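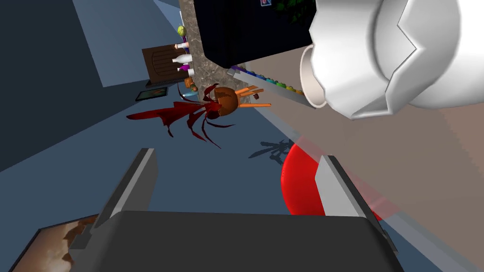

Part 2: Setting up your first pour

Okay, so you've unpacked the Hollenstein mold kit and read the safety page (please tell me you read the safety page). Now we get to the fun bit – mixing casting slip and pouring your first piece. I've been doing this in my spare room in Borkmont for years and I still get a little excited every time I open a mold.

Clear yourself a work surface you can wipe down. I use an old door across two sawhorses. You'll also want a bucket of clean water, a sponge, the rubber straps from the kit and something to catch drips.

1. Check the mold. Take the two halves apart and look them over under a good light. Plaster picks up crumbs of old clay in the corners, and every crumb ends up as a dent in your piece. Brush them out with a soft, dry brush. Don't scrape with anything metal!

2. Put the halves back together. Line up the round keys and press until you feel them seat. If they rock at all, something is stuck in there, so go back to step 1.

3. Strap it. Use two straps, one near the top and one near the bottom, pulled snug. My first ever pour went straight out through the seam and into my shoe, so I'm a bit of a bore about straps now.

Note: If you bought the Okemora adapter for tall shapes, the straps go on after the adapter. The leaflet shows it the other way around and that leaflet is wrong. Selorm Gbeho wrote in to point this out and I've passed it along.

4. Stir the slip. Slowly, with a flat stick, all the way down to the bottom. You want it like heavy cream. Fast stirring whips in air and you'll see pinholes later on.

5. Strain it into your pouring jug through a kitchen sieve. Rub the last lumps through with the back of a spoon, or just toss them in the scrap bucket like I do.

6. Pour in one steady stream, right down the middle, until the slip sits level with the top of the spare (that's the funnel-shaped part at the mouth of the mold). Tap the sides gently to bring up bubbles. The level will sink as the plaster drinks up the water, so keep topping it off.

Caution: Don't stop halfway through a pour to answer the door. You get a line around the piece where you paused, and sanding won't get rid of it completely.

7. Wait. The wall gets thicker the longer you leave it. For a cup I give it around 6 minutes and then scratch the edge of the spare with a needle to see how thick it is. A big jug needs longer. Damp mold, damp day – longer again.

8. Drain it. Tip the mold slowly over your bucket and let the extra slip run out, then prop it upside down at a slight angle on a couple of sticks. If you hear a glugging noise, you're tipping too fast, and the suction can pull the wall right off the plaster.

9. Trim the spare once the shine has gone off the clay. Keep the knife flat and turn the mold, not your wrist.

Caution: Dry clay dust is bad for your lungs. Clean up trimmings while they're still soft and use a wet sponge on the table. No sweeping, please.

Leave the mold closed until the clay has pulled away from the plaster all the way around the mouth. Opening the mold and attaching handles are both in Part 3.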